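Print | E-mail

Reading time: 2 minutes

Before the sheets go on: a housekeeping supervisor on bare mattresses

The guesthouse at Gatine has 19 rooms, and the woman who runs housekeeping there has stripped and made up every one of them more times than she can say. She has been in the trade 30 years. She agreed to talk in November, when half the rooms were closed for deep cleaning, on the condition that her name was left out.

Most guests never see a bare mattress, she says. "They see the pillows. I look at what's under the sheet, and that's where the crumbs are, and the wrappers, and hair."

She starts with a dustpan and a hand brush. A vacuum comes later, if at all. Candy wrappers and bits of foil jam the hose, she says, and someone then loses ten minutes with a coat hanger trying to get them out.

"You lay the pan flat on the mattress and bring the brush to it," she says. "Short strokes. If you flick, it goes over the side and you're on your knees looking for it."

Quilted tops are slower work. The stitching leaves grooves, and fine crumbs settle in them. She brushes along the seam first and then across it.
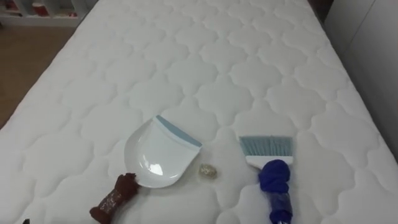

Keeping one set for beds

The bed brush and pan never touch a floor. At Gatine they hang on their own hook in the linen closet, and new staff hear about it on their first morning.

"I worked at a place called the Dumlao, 35 rooms, one dustpan per hallway," she says. "It did the bathroom and then it did the bed. I didn't stay there long."

She prefers soft bristles and a pan with a rubber edge. The brush gets washed in dish soap at the end of a shift and left to dry overnight.

Her next job is at Candumon, a larger property up the coast, where she will train the opening crew. The order for bedding there came to 1,000 sheets.

"They asked me what else they needed," she says. "I said brushes. They'd forgotten the brushes — all that linen and no brushes."

Print this article | E-mail to a friend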